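Grippers & End Effectors > Hand-held Data Collection > Faults and Safety

Plate dropped at lift, jaw reported closed. Pads or linkage?

Posted by Nuwan Abeysekara, Thursday, January 5, 2023

I run table-clearing collection with two hand-held parallel-finger grippers, left and right. Fingers are black, pads are the blue ridged type. We are at 591 episodes on this setup. Up to episode 200 we had no drops. Since then there have been 16, all on the left unit, all on plates held by the rim.

The pattern is the same each time. Fingers close on the rim, the width reading settles, the operator lifts, and the plate rotates out of the grip within the first few inches. It pivots about the contact point before it slides. Width reading does not change until the plate is already leaving. One of these broke on a tile floor and the operator got a cut on the ankle, so I have stopped lifts on the left side until I understand it.

Done so far:
- Pads cleaned with isopropyl, allowed to dry. No change.
- Pads swapped left to right. Drops stayed with the left unit.
- Width calibration rerun with the Zokell utility. Passed.
- Pivot screws checked by hand. None felt loose.

Looking for a cause before I order a second set of linkage arms.

---

linkage_slop wrote:

If the pads moved and the fault didn't, forget the pads. Checking pivot screws by hand tells you very little. Hold one finger still and push the other one sideways at the tip, across the closing direction. You want no visible movement. If there is any, the two pad faces are not parallel under load and you are gripping on one edge of each pad. A bowl wall will tolerate that. A heavy plate held out at the rim will rotate.

---

K. Dorrance wrote:

I disagree about the cause. Rotation before slip is what you get from any two-finger rim grasp on a large plate. The center of mass is a long way from the contact and the pads have to resist the whole moment. Perfect linkages will drop it too if the operator doesn't squeeze hard enough. What is the trigger force at the point of lift? If the left hand is the weaker hand on that operator, you have your left-side fault.

---

Nuwan Abeysekara wrote:

Two operators, one of them left-handed. Drops on both. I don't log trigger force, only width.

---

K. Dorrance wrote:

Then you can't rule it out. Width on a rigid ceramic rim is the same number at light squeeze and at hard squeeze. Your "jaw reported closed" says the fingers reached the rim. It says nothing about holding it.

---

linkage_slop wrote:

Agreed on the width signal. Still disagree on the cause. Two operators with opposite dominant hands and the same side failing is hardware.

---

Urquhart wrote:

We had this at Cindelstead last April. The bushing under one pivot had worn oval. Screw was tight the whole time, so checking the screw showed nothing. We found it by closing the fingers on a strip of carbon paper against white card. Good unit printed the full ridge pattern. Bad unit printed the top third of it.

Separate point. Why is this being done with ceramic? Qualify the grip on melamine, then move to ceramic after it passes.

---

Nuwan Abeysekara wrote:

Ceramic because the policy has to handle ceramic. Gloss and weight are both different on melamine. I take the point for fault-finding, though, and will use melamine for the tests.

Contact position for reference, as people asked by message where on the rim we take hold:

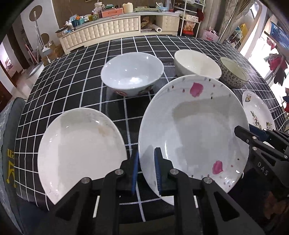
Large deep plate, near rim, one ridged pad on each side of the edge. Second gripper at far right.

The hold point is on the side nearest the operator, so the far side of the plate is what drops first.

---

linkage_slop wrote:

Thanks. Three pivot screws are in view on those arms. Do the carbon strip, then do the sideways push with a dial gauge if you have one. Take each pivot apart even if the screw is tight.

---

K. Dorrance wrote:

That's a deep plate and it's being taken by the near edge only. I would still change the grasp. Slide it toward the table edge, come in further with the fingers, and keep the second gripper under or against the far rim during the lift. If the final robot has two arms, there is no reason to train a one-arm lift on the heaviest item.

---

Urquhart wrote:

That changes the task. He asked about a fault.

---

K. Dorrance wrote:

He asked why plates fall. A grasp with no margin will show up every small hardware problem you have. Fix both.

---

Nuwan Abeysekara wrote:

Results.

Carbon strip: right unit prints full pad. Left unit prints a narrow band along one side.

Sideways push: visible play at the left fingertip, none on the right. Opened all the pivots on the left. One bushing is worn oval, as Urquhart described. Screw was at the correct torque.

Replaced the bushing with one from a Zastley spares kit and reprinted. Full pad. Ran 112 lifts on melamine over a foam mat with no drops.

I also tried K. Dorrance's point on the left unit after the repair. With a deliberately light squeeze, the plate still rotates out, and the width log looks identical to a good lift. So the bushing explains the left-side fault, and the missing force signal explains why the log never warned us. I am adding a thin force sensor behind one pad and will leave the width check in place as a secondary.

Floor mat and closed shoes are now required for any ceramic session. Episodes with drops stay in the archive but are tagged out of training.

---

linkage_slop wrote:

Check the right unit again before it gets to the same number of cycles. Same bushings, same age.

---

K. Dorrance wrote:

Watch the thickness of that sensor. If it goes behind one pad only, your width zero moves and the fingers close off center. Shim the other side to match.

---

Nuwan Abeysekara wrote:

Will shim. Right unit is booked for teardown on Monday.

---

Recent in Faults and Safety
Trigger return spring sticks after cleaning
Width reading drifts as the unit warms up
Ridged or flat pads for glazed ceramic
Left and right logs out of sync by one sample
Torque values for pivot screws, collected thread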